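Turnside Shared Workshop – arm build group
Minutes, April 2018

Minutes of the last meeting were read and agreed with one change: the spare power supply belongs to the workshop, not to the group.

Bench
The steel bench from Irkwood has been delivered and is bolted down. It is slightly out of level at the door end. Agreed to shim it before either base is fitted. The old bench goes back to the bike repair people, who have asked for it twice.

Motors and drivers
One of the 2 shoulder motors from Lamptey runs rough when turned by hand. It has been sent back. No reply yet. Work on the second arm stops at the elbow until a replacement arrives. The wiring loom for the first arm is finished except for the gripper lead, which was cut too short and has to be made again.

There was some discussion about cable ties against spiral wrap. Spiral wrap was preferred for the moving joints. Ties are fine on the bench side.

Money
Spent since the last meeting: $547, mostly on motors and bearings. The group agreed to buy nothing further for the second arm until the refund or the replacement is settled. Members who paid for screws and connectors out of their own pockets should put the receipts in the tin.

Emergency stop
The stop button must be wired and tested before any arm is powered at the bench – this was agreed last time and still has not been done. It is now first on the list. The button will be mounted on the front rail where it can be reached from either side.

Software
The Brornberg controller board now talks to the laptop. Joint limits were entered for the first arm and need checking against the real parts with a protractor. Version 17 of the settings file is the one to use. Please delete older copies from the shared folder.

Simulation
The simulated room has walls, a floor and the two pedestals with a gray arm on each. A black arm is in there as well, over the green mat, with a white rod that ends in a red tip. Blocks, a small ball and the blue mallet-like sticks are laid out on and near the mat. It was agreed to keep this layout until the joint limits have been checked, then save it under a new name.

Open day
The workshop open day is in September. The group would like to show one arm moving, at low speed and behind a barrier. To be decided at the next meeting.

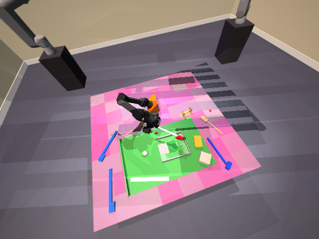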